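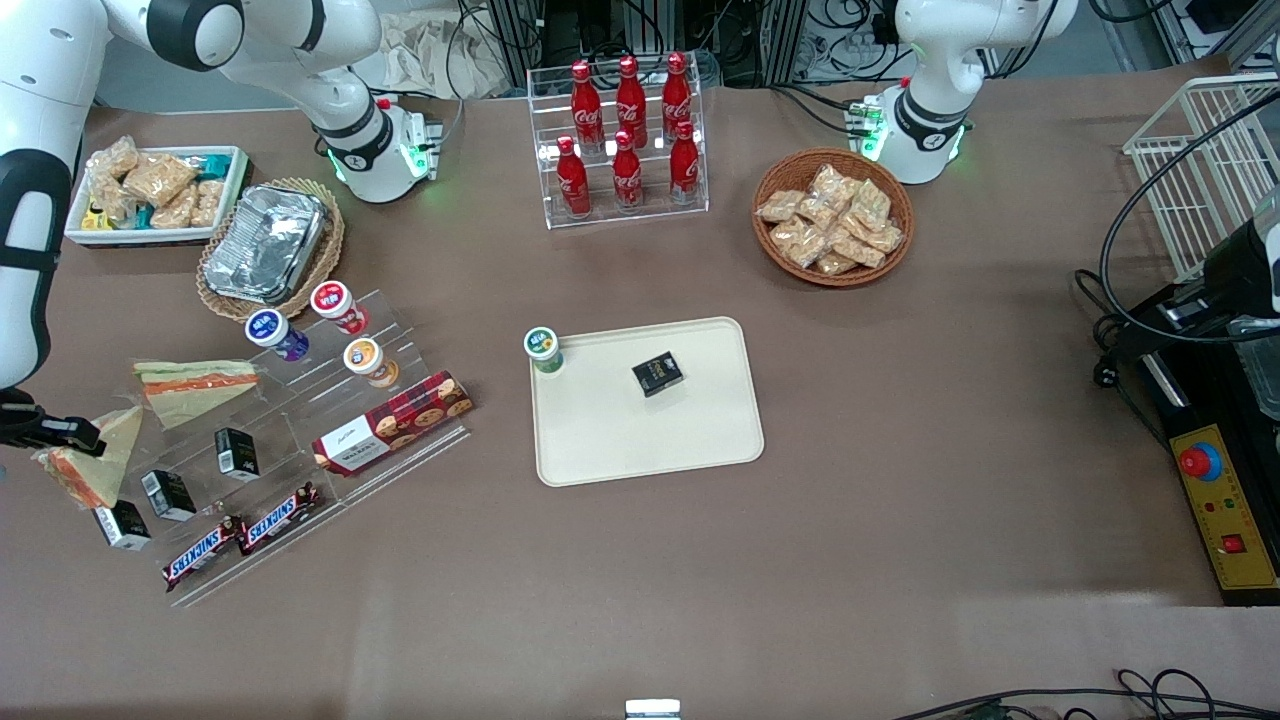

Duketau: Issue 4

"The Lantern Debt" is the fourth and final issue of the science fiction comic Duketau, written by Lina Atallah and drawn by Rodrigo Bettencourt.

Plot

Captain Bitar reaches the Ruridville docks with only 2 crew members left and a stolen star chart. The smugglers want her ship in trade. She bluffs them for nine wonderful pages, then learns that her own navigator sold the route!

Background

Bettencourt redrew the dock chase 3 times. Colorist Mireille Poulain gave it the deep orange glow that fans still love.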